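At the Coldale open day, the drill never touches a bench

Visitors to the Clolitz simulation lab in Coldale on December 2, 2024, were shown a grasping test that runs entirely in software. A simulated white arm holds a cordless drill in empty space. The model has no table and no walls, which keeps the computing load down and limits contact to the hand and the tool.

Eglė Luik, who runs the test program, gave the afternoon talk. Each batch contains 500 trials, and each trial starts from a different grip position. A grasp passes if the drill stays between the fingers for five seconds while the arm changes pose. Friction is varied from one batch to the next – a setting the team took from earlier work with Du Plessis, the tooling supplier.

Most questions concerned the close views. They are rendered at low resolution on purpose, according to Luik, so that software trained on them does not come to depend on fine surface detail. The drill model is coarse for the same reason, with soft shading in place of sharp edges.

The simulated scene, in close views and with the whole tool in the hand: 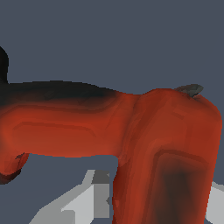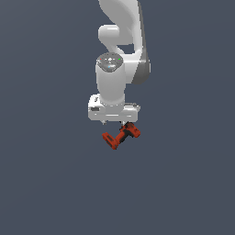
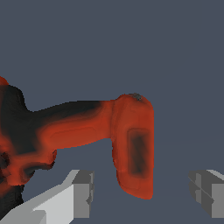 From screen to hardware

Sunee Srisuk of Prasolis, which plans to run the same grasps on a physical arm, expects the first comparison in March. Her group will repeat 24 of the simulated grips and log slip at the fingers. Heavier tools come after that.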